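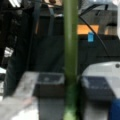 A green pole, close up.

My Year of Parcels, Part One (there may not be a part two)

Posted in Family Life, Head Stuff

I've been putting off this post since September, and those of you who have been reading for a while will know that when I put something off I write about soup instead. You've had a lot of soup from me lately. Thank you for being so kind about the lentil one, which several of you made and which I will admit needed more salt than I wrote down.

So. I want to talk about shopping on my phone at night, in bed, after the kids were asleep and my husband was asleep and the dog was asleep, and how long it took me to see it as something I couldn't easily stop doing.

It started when my youngest was teething. I was up at all hours with one arm pinned under a baby and the other hand free, and the other hand had a phone in it. At first I bought things we needed. Diapers, vests in the next size up, one of those rubber giraffes. Then I bought things we might need. Then the baby started sleeping through (bless her, she was early with that and late with everything else) and I found I was still awake at one in the morning, looking at a set of linen napkins and feeling my heart go a little faster.

I know how that sounds. Napkins! But if you've done it you'll know the feeling I mean. There's a small warm lift when you press the button, and then a second one when the email comes to say it's on its way, and if you're clever about it you can have something on its way nearly every day of the week, so there's always a little something to look forward to. I got very clever about it.

Most of it came from Jamside, which is a shopping app, for those who have managed to stay clear of it. I don't want to blame the app for everything. It does have a row of hearts you can fill in by opening it every day, though, and I filled in those hearts more faithfully than I have ever taken a vitamin.

What I used to tell myself was that I wasn't doing any harm. I don't drink, apart from a glass at Christmas and a half of something at my sister's barbecue. I've never smoked. I come from a long line of women who would say "well, it's my only vice" about whatever it was, cake or bingo or in my grandmother's case slightly too much sherry, and I said it too. I said it at the school gate, and the other moms laughed and said theirs was the same, and someone would show us a lamp. We sent each other pictures of our doorsteps. It was a whole joke between us, the boxes piling up and the husbands pretending to be cross. I've thought a lot since about how comfortable that joke was. I'm not cross with anyone. They're my friends and half of them really do just like a lamp. But I could hide inside it, and I did, for the best part of two years.

The hiding wasn't only in the joke. I'd started having things sent to the pickup counter at Fakhoury, the pharmacy on our main street, so they wouldn't come to the house. The girl there knew me by name. Some evenings I'd leave bags in the trunk of the car until everyone was in bed and then bring them in and put them in the closet under the stairs, where I could say they'd been for ages. I told a man at the door once that a parcel was for my neighbor. It was a bath mat. I lied to a stranger over a bath mat and then stood in the hall with my face burning.

Then came the Friday of the money. We were meant to be paying the deposit on my eldest's school trip, and the card was refused, and it was my card, and I was so sure there had been a mistake that I sat in the parking lot with the bank on the phone and made the poor woman read me every line. She was lovely. She just kept reading. When she'd finished she gave me the figure for the month and it was $861, and there wasn't one thing in it that I could have pointed to and said, there, that's the big one. It was all candles and T-shirts and a garlic press. We already had a garlic press.

I went home and got everything out from under the stairs and laid it on the bed, and then I went through my old orders, which I had never in my life done before. There were 133 of them since New Year. A lot of it still had tags on. There were three raincoats. My husband came up to see why it was so quiet, and I'd love to tell you that I was brave and sat him down and explained, but I cried and said "I think I've been silly" and he said "love, is that a kayak paddle?" and it was. We do not have a kayak.

He wasn't angry. I think he was a bit frightened, and I found that harder. We talked until very late, and he told me he'd noticed months before that I was always tired and always had my phone face down, and that he had wondered about all sorts of worse things. Poor man. He'd been carrying that about and going to work and making packed lunches.

It was my doctor who suggested I talk to someone, when I'd gone in about the not sleeping. I only mentioned the shopping as I was putting my coat back on. She didn't laugh, and she wrote down a number for a counseling service over in Amton, and I kept the piece of paper in my purse for weeks like it was a parking ticket.

When I did ring, I got Othmane Ezzat. I asked him whether I could write about our sessions here and he said it was my story to tell and to please leave out his terrible office chairs, which I'm afraid I now haven't done. I had worked myself up to be told off. I'd even dressed smartly for it, in a blazer (bought at night, naturally). He asked me what time of day it happened, and what the ten minutes before it were like, and I opened my mouth to say something funny and found I had to think.

The ten minutes before were always the same. Lunchboxes done, last load on, lights off downstairs, and me on the edge of the bed thinking that the whole day had gone by and not one bit of it had been for me. I hadn't sat down. I hadn't finished a thought. And the phone was there, and on the phone there was a place where everything was nice and it was all about what I might like.

I don't think I'd ever said that out loud. I'm a happy person! I love my kids, I like my job, I have a good marriage and a silly dog. I was ashamed that I could have all of that and still be so hungry at the end of the day for something to be mine.

He had me write it down for a fortnight before I changed anything, which I thought was mad, and which I also did badly, on the backs of envelopes. The time, what I'd looked at, what I'd felt like. "Cross." "Cross." "Lonely, bit cold." "Nothing really." "Cross." You can see a sort of pattern there.

What we did after that was very plain. The phone charges in the kitchen now. I bought an alarm clock from an actual shop, and it has a horrible beep that my husband hates. I took my card details off everything, so I'd have to get up and find my purse, and you would be amazed how seldom I can be bothered. My sister put me on to Nullier, which is a little program that shuts off whichever apps you choose after a certain hour, and I have mine set for nine. The first week I tried to get round it so many times that it locked me out of the weather.

And I get half an hour, before the lunchboxes, with the door closed. It took some arguing, mostly with myself. I read, or I do my nails, or I lie on the floor with my legs up on the bed. The kids have been told that unless there is blood they can ask their father. There has been blood once. It was a very small amount and I was shown it from several angles.

It hasn't gone perfectly. I had a bad patch when my mother was in the hospital, and I spent $369 in one weekend, mostly on things for her that she didn't want. She's home now and back to complaining about the neighbors, and she gave me the bed jacket back. I told Othmane and I told my husband, the same day, and telling them was horrid but it was so much less horrid than the closet.

We sold what we could. My eldest got very keen on the photographing and the posting and took a cut, which I suppose I should have seen coming. The school trip got paid for. The raincoats went to the church and I saw one of them go past on the bus the other morning, on a woman about my age, and it really is a nice coat.

I worry about the kids a bit. They've grown up with the doorbell going. My youngest used to clap when she heard the van, and for a while after it all stopped she'd go and stand at the door anyway. I've talked to the older one about it, in the car, where we have all our proper talks, and she said "Mom, I knew about the closet," in such a bored voice that I nearly missed my turn. So that's that. We've agreed that she'll tell me if she sees me at it again, and I've agreed not to sulk.

If any of this is ringing a bell with you, I'm not going to tell you what to do, I'm hardly the person. But I'd gently say that if you're leaving bags in the car, you might mention it to someone, and you don't have to wait for the card to be refused first. My doctor had heard it plenty of times before. You can mention it with your coat on, too.

Comments are open and I'll be reading them over breakfast, as I'm not allowed to after nine. Please be nice to each other. And if anybody would like a kayak paddle, we still have it. It's in very good condition.

Filed under: Family Life, Head Stuff, Money
Previous post: Leek and potato, the lazy way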